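Laborbuch Masanja, März, Eintrag nach der zweiten Messreihe

Es geht voran! Ich schreibe das heute noch auf, bevor ich die Hälfte vergesse, die Auswertung liegt ja erst grob vor.

Ausgangslage: Die alte Policy hat Kleidungsstücke mit einem festen Hubweg aufgenommen und dann direkt die Faltbewegung gestartet. Bei glatten, leichten Stoffen ging das regelmäßig schief, wenn sich beim Anheben der Saum nach vorne umgeschlagen hatte. Der Planer hielt die umgeschlagene Kante dann für die Unterkante und faltete viel zu weit oben. Den Fehler hatten wir schon bei den Tellard-Läufen und haben ihn damals auf die Beleuchtung geschoben. War Quatsch.

Neuer Ansatz: Nach dem Anheben hält der Arm kurz inne, und der Zustandsschätzer bekommt 8 aufeinanderfolgende Bilder statt einem. Daraus rechnet er für jede erkannte Kante eine Wahrscheinlichkeit, dass sie freie Außenkante ist. Erst wenn eine Kante klar gewinnt, geht es weiter. Sonst senkt der Arm ein Stück ab und hebt mit leicht versetztem Winkel neu an, maximal 4 Versuche, danach Abbruch und Ablage.

Trainiert habe ich auf 192 Demonstrationen aus dem Nukorance-Satz, alle neu gelabelt (Kante frei / Kante umgeschlagen / unklar). Das Labeln war zäh, aber die Klasse "unklar" ist Gold wert. Ohne sie war das Netz sich immer viel zu sicher, auch bei völlig verdrehtem Stoff.

Testaufbau: graues Polster vor weißer Wand, Greifer von oben, Kopfkamera. Das Polster habe ich absichtlich genommen, weil der Tisch zu einfach war. Der Stoff rutscht darauf anders und die Schatten unter dem hängenden Teil sind weich, die Tiefenkarte franst dort aus. Als Testobjekt vor allem das rote Trikot, das ist mit seinen weißen Streifen ein richtig gemeiner Kandidat: Der Streifen sieht für das Netz immer nach Kante aus, egal ob er eine ist. 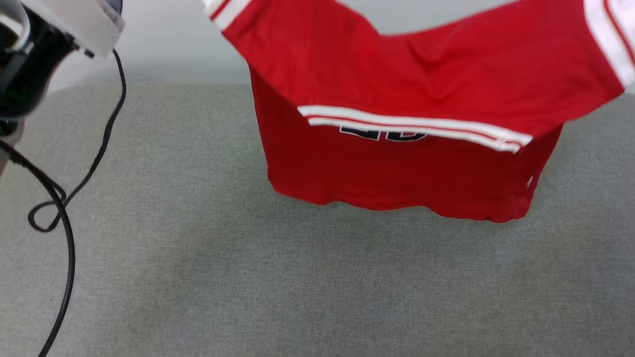 Trikot angehoben, Streifenband quer über der Rückennummer oder Brustnummer (Seite nicht notiert), darunter hängt noch Stoff.

Genau die Konfiguration wollte ich haben. Die Ziffern sind nur in der unteren Hälfte zu sehen, das Band liegt davor. Der alte Schätzer nimmt in so einer Lage das Band als Unterkante, fertig, falsch. Der neue bleibt beim Band unter der Schwelle und setzt die freie Kante unten an der roten Stoffbahn. Ich habe die Heatmap dreimal angeschaut, weil ich es nicht glauben wollte, so sauber lag das!

Zahlen: 50 Durchläufe mit dem neuen Schätzer, in 4 davon lag die Unterkante falsch. Alle Fehler mit stark verdrehtem Ärmel, das ist also vermutlich ein eigenes Problem. Der Vergleich mit der alten Policy unter exakt denselben Startlagen fehlt noch, vorher bitte nichts davon in die Folien.

Was mir noch aufgefallen ist:
Das schwarze Kabel am Greifer hängt lose über das Polster und macht eine Schlaufe. Die Segmentierung hat es zweimal als Stoffkante angeboten. Entweder maskieren oder am Arm hochbinden. Ich bin fürs Hochbinden, Maskieren können wir immer noch.
Haltezeit nach dem Heben eher länger wählen, leichter Stoff pendelt nach.
Der Kamerapuffer von Brandus liefert beim ersten Bild nach dem Stopp manchmal noch ein altes. Vorerst verwerfe ich es einfach.

Nächste Schritte: Vergleichslauf alt gegen neu, dann einfarbige Shirts ohne Streifen (müssten leichter sein, mal sehen). Ärmelfälle getrennt sammeln und nachlabeln. Checkpoint liegt im Masanja-Ordner unter "kante_unklar_2", bitte nicht überschreiben.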